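Repair desk on hire: the Drornamau kit

I've had a go with the Drornamau from Brerkano, a robot arm kit for working inside old desktop towers, and I'm rather taken with it – slow, yes, but so steady! 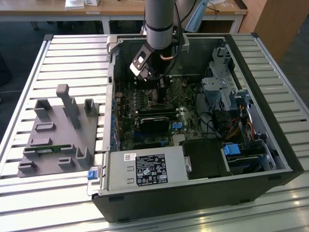 Can you hire one without signing up for a year? Hire starts at 19 days, from the Naltelbridge shop.

The fixture plate comes in the price, which is £248 for that first spell.
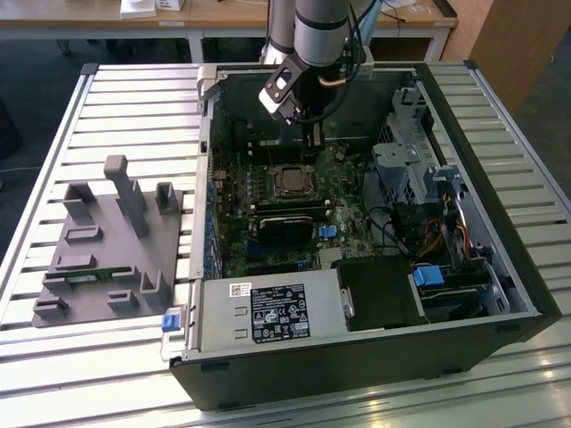
Jérémie Hervieu wrote in that he'd want a printed manual before paying that, and I do see his point.

My favourite bit is the wrist camera, which gets you right up close to the socket.

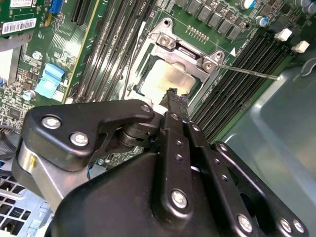
I'd still like a longer lead on the control box, mind.

Setup help is £80 extra.

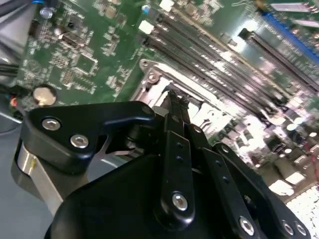
Next month: the Ghumman bench lamp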